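White kidney-shaped table: what can live on it without looking like clutter?

Posted in Furniture & Small Rooms – 2 replies

betberg_renter

I have a white table with a curvy, kidney-like top and I'm starting to think the shape is the problem. Square things look wrong on it. So far I've got a black box with a yellow inside, a little lantern and some artificial flowers. Every decorating page says to "style in odd numbers" and I don't buy it. I tried three things and I tried 7 things and both looked like a yard sale.

The table came from Lurar and the leaflet was no help at all. It shows one bowl on an otherwise bare top, and who lives like that? I need the box there because I use it every day.
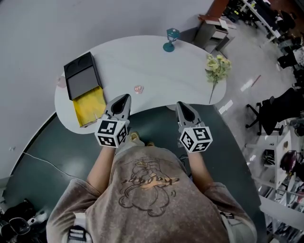 Do artificial flowers need a vase?
Single stems can lie flat on a table, but a vase keeps the petals from getting crushed and makes dusting under them a lot quicker.

What I want to know is where the box should go, and whether the lantern is pulling its weight. Please don't tell me to buy a tray. I had a tray. It slid.

ghasemi_attic

I'd question the whole idea that the shape is to blame. I had a curved table for 9 years and the trouble was always that I spread things out evenly, one item every few inches, like a store shelf. Curved tops make that look worse, I'll give you that much.

Put the box at one end and leave it there. Turn it so the yellow part faces where you sit, and shut it when you're done. An open drawer makes any table look half finished. Then bring the lantern in close to the box and put the flowers at the far end. Anything pink or red that wandered in from another room goes back to that room, cups included. If you can't say what a small thing is for, it shouldn't be on there.
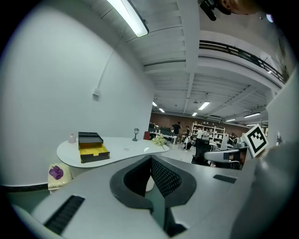 Box with its yellow drawer partly open, flowers near the far end.

Same goes for whatever sits next to the table. A low stool with a cloth dumped on it will spoil the view faster than anything on the top. Fold the cloth or hang it up.

I'm not convinced by the odd numbers thing either, for what it's worth. I think people arrange stuff until they like it, then count.

litixfan86

Just get a tray with rubber feet. Litix makes one. Mine hasn't moved since March.

betberg_renter

I did say no trays, but thanks.

To the longer reply – I went through it on Sunday. Small stuff off, box at the left end, flowers on the right. Moving the lantern right up against the box looked cramped to me, so I put it back toward the middle, and I'd say that's better, whatever the theory is.

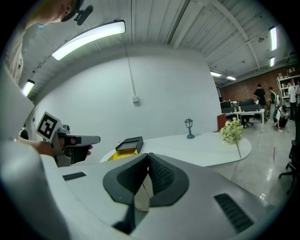

The flowers I'm still not sold on. The stem hangs toward the edge and I can see a sleeve catching it. I may cut it shorter or go back to using a jar, except every jar I own looks like it used to have pickles in it.

ghasemi_attic

Cut the stem. With artificial ones there's usually wire inside, so use pliers and not your good scissors. Take off 2 inches, look at it from the doorway, then decide if you want more off. I still think the lantern belongs nearer the box, but it's your table.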